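Tips > Small Storage > Pins, Badges & Buttons

Print this page | E-mail to a friend

Storing button badges without wrecking them

By Liudmyla Tkachenko

Quick one this month, I have a drawer to finish before dinner. Had a bunch of mail about pin badges – the round cartoon kind with the glitter and the shiny dome – and how to keep them nice once the bag or jacket is full. So. What works in my house.

Take them off the bag first. Sounds obvious. Half the scratches I see come from badges rubbing on zippers and keys, not from storage at all. Close the pin on the back before you put one down, every time, or it goes into the face of its neighbor.

Wipe before you box. Soft cloth, barely damp, a drop of dish soap if there's sticky stuff on the rim. Then dry right away. Don't soak. Water gets in behind the picture and you get a brown ring on the paper, and that doesnt come out. No alcohol, no glass cleaner, no scrubby sponge. Gold rims are the worst for this, the color can come off on the cloth if you rub hard.

Pick up by the edges. Thumbprints on a dome show more than you'd think, especially over glitter.

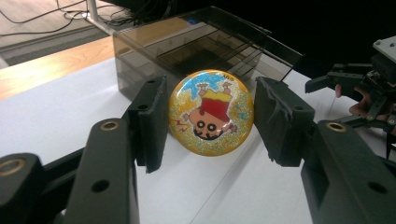 Page last changed: October, 4:12 pm

Boxes. I like see-through acrylic with a lid. Smoky brown looks good on a shelf and you can still sort of tell what's in it. Clear is easier if you're always hunting for one particular badge. Mine came from Lindholm, the small size, and a second one from Renwood that's a bit deeper. Deeper isn't better – you just end up stacking, and stacking is how they get scratched.

Line the bottom. Felt, a cut-up T-shirt, shelf liner, whatever. Cut it a hair small so it lies flat. I get 12 badges in one layer and then stop. If you have to do a second layer, put another piece of cloth between.

Standing up is nicer than lying down if you want to see the pictures. Strip of foam, slits with a craft knife, drop the edge in. Keep the slits 2 inches apart for the big ones. Small ones can go closer.

Acrylic gets dusty and it holds on to it. Dry paper towel makes tiny scratches, so use microfiber. Lift the lid and do the inside edges too, dust sits in there for months.

Keep it off the windowsill. Reds go pink first, then yellows go. I lost a whole row one summer at the place in Brolelcombe and they had only been out since spring.

Silica packets from shoe boxes – save them. One per box is plenty. Rusty pin backs are mostly damp bathrooms and damp basments.

Doubles: I keep mine in a Lernik zip pouch by the door, for trades. Write on the pouch. I didn't, and gave away the wrong ones.

If a pin back is loose, bend it gently with flat pliers, tape over the jaws. Loose again next week? Retire it from the bag and keep it in the box.

20 comments | 2 shares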